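The Week of the Fingers
Workshop report, 2023-08-09

The parts wash at Karabulut happens in a long room at the back of the building, past the lathes. Metal plates come out of the machine shop, get a number, go through the wash and are stacked for inspection. For years people did the stacking by hand. Last November the company decided it wanted a robot to do it, and the job of finding out how went to Birgit Kröger.

Kröger has been with the firm for 14 years, first as a machinist and then in production planning. She had worked next to robots before but had never bought one. The arm was the easy part. She had three quotes in a week, and all three would have lifted the plates without trouble. What took up most of the spring was the hand at the end of it.

"Everybody wants to sell you an arm," she says. "You ask about the gripper and they say you can put on any one you like. Then you have to know which one you like."

She narrowed it down to two. The first, from Jenby, is an electric gripper with parallel jaws that slide in and out on a rail. It is heavy, well made and comes with software that reports how hard it is holding. The second, from a smaller firm called Flilis, has fingers that swing on short links and can be ordered in different shapes. It costs less and weighs less, and a worker can take the fingers off with one small wrench.

Each gripper was also tried off the arm, on a handle, with a camera looking down past the fingers. Kröger wanted the people who do the stacking to pick up parts with it themselves before anyone wrote a line of robot code. A person holding a gripper finds out quickly where it gets in its own way. The camera shows what the robot's camera would see, and that turned out to matter as much as the grip.

The Jenby jaws were strong but wide. When they closed in on a thin plate lying flat, the body of the gripper covered most of the view, and the last inch of the approach was done blind. The operators complained about this on the first morning. The supplier suggested moving the camera to a fixed post above the table, which would have worked, but the wash room is low and full of pipes.

The Flilis fingers left a clear gap to look through. Their trouble was at the tips. A flat plate on a flat table offers very little to grab, and a blocky finger tends to ride up over the edge.
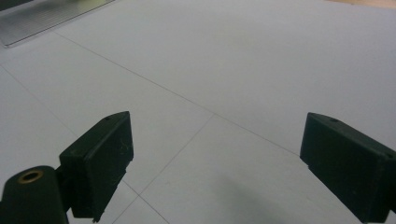 Kröger's answer was to write down every attempt. Each operator got the same instructions: approach, close, lift, hold, put down. A pick counted only if the plate went back down without slipping. Nobody was told which gripper was expected to do better, and she says she didn't know herself.

By the end there were 341 attempts in the spreadsheet. On thick parts the two grippers were close enough that she stopped arguing about it. On thin plates the Jenby unit did better at first, mostly because it pressed harder. The Flilis unit caught up after the operators learned to come in lower and let one finger touch before the other. One of them, a man who has stacked plates for most of his working life, said it was the same thing he does with his thumb.

Scratches were the other question. Some of the plates go to customers who will see them, and a mark means the part has to be polished again. Both makers offer soft pads. Pads wear out, though, and in a wash room they also pick up grit, so a pad that protects the part in the morning may be sanding it by the afternoon. Kröger ended up with a rule that pads are wiped at every break and replaced after 80 hours of use, whatever they look like.

Then there was the controller. Karabulut had planned to use the one that came with the arm, and it handled the Jenby gripper right away. The Flilis needed a separate box, made by Gusten, and the first one lost its connection whenever the pump in the next room started. A shielded cable fixed that. It took two days to find out, and Kröger still sounds annoyed when she talks about it.

She chose the Flilis. Price was part of it, but the bigger reason was the fingers. A crew member can change a set in 15 minutes, without calling anyone, and the shop machines its own spares if it has to. The Jenby unit went back to the dealer with a polite note, and she says she would look at it again for the heavier castings on the other side of the building.

The arm has been running one shift since early summer. It still misses plates now and then, usually when they come out of the wash stuck together – a problem no gripper on her list was able to solve. For those, a person steps in and pulls them apart by hand.

Her next test is a narrower tip with a thin steel lip along the bottom. The drawing is pinned up over her desk, with two earlier versions crossed out underneath it.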